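Stop Blaming the Gripper

I look after a simulated robot cell. People who work on real ones tend to smile when I say that, because they assume there is nothing to look after. No grease, no cables, no guarding to unbolt. My view, after a year on the Gurkside cell, is that a simulated cell needs the same upkeep as a real one, and it mostly goes without.

The cell is a simple one. An arm on a pedestal works at a gray table with a small chest of drawers on it. The task is to deal with small items in and around the bottom drawer. We inherited the room layout from an older project called Kostby, and for a long time we treated it as scenery. When a run went badly, the ticket said "gripper" and somebody went in and changed the finger settings.

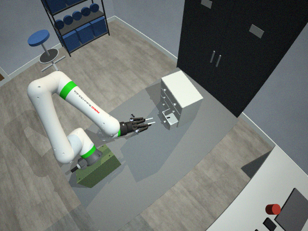 I think that habit is the biggest waste of time in this kind of work. In September I read back through 44 tickets filed against the gripper. Most had nothing to do with it. The base had been moved a little to make room for another job and the saved home position still belonged to the old spot. Or the drawer had been left at a different opening from the one the approach was written for. The fingers were doing what they were told, in the wrong place.

On a real floor a moved pedestal leaves evidence. There are bolt holes and a scrape on the concrete, and usually a person who remembers doing it. In a scene file it is one changed number among a few hundred, and it looks like every other number. That is an argument for checking the base first, every time, before anybody opens the gripper settings. It takes five minutes. I have heard it called a waste of five minutes by people who then spent an afternoon on finger friction.

My second complaint is about the view from the wrist. Everybody likes it. It puts you right behind the fingers and it makes every approach look lined up, or close to it.

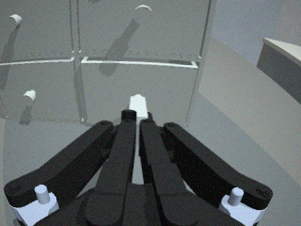
Wrist view, with the white block ahead of the inner fingers.

From there you get a good idea of left and right and a poor idea of depth. The knuckles hide the foot of whatever is in front of them, and that is the part you need for judging height above the surface. I would not sign off a setup from the wrist view alone. We did that with the Kao scene and paid for it with 200 runs that had to be thrown out, all for a height error anyone could have caught from the side.

So look from the side. Park the arm with the fingers pointing straight down, stand the view off at table height, and compare the fingertips with the tabletop. Then look at the drawer and see how far it sticks out past the cabinet. If the arm has to come down next to an open drawer, you want to know how much room the linkages take when they spread, and the wrist will never show you that.
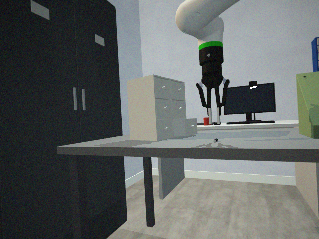
Side view across the table, gripper pointing down, bottom right drawer out.

There is a fair argument against all this. A simulated cell can be reset, so why fuss over it? Load the clean copy and carry on. I used to agree. The trouble is that the clean copy is only as clean as the last person who saved it. Ours had picked up small changes from 5 different jobs, each sensible by itself — a drawer opened a bit further, a block left on the table, a start pose nudged. Resetting brought all of them back every morning.

We now keep a plain text log beside the scene, the way a maintenance shop keeps a book by the machine. Any change to the base, the drawers or the tool mount gets a line, with the old value and the new one. Jemus, the tool we use for comparing scene files, can list the differences, but it can't tell you which were meant. Only the person who made the change knows that, and only for a week or two.

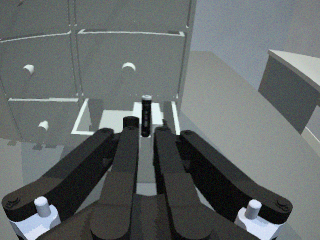
The drawer is where the log has earned its keep. The opening is shallow, and anything standing in it leaves the fingers little room for error on either side. Before the log, we would correct the approach for one drawer opening, then someone would correct the opening to suit the approach, and the two fixes would cancel out. I found that pair of changes made three times over. Each had been closed as a gripper repair.

I don't want to oversell it. The log is dull to keep and some people still skip it. There are real gripper faults too, and we had one in the spring, a bad joint limit on one side that took a long while to find. But it took a long while partly because the same ticket label had been used for everything else, and the one that mattered was sitting in the pile with the rest.

If you run a cell like ours, I would start by taking "gripper" off the list of ticket labels for a month. Make people write down where the base is and how far the drawer is open before they file anything.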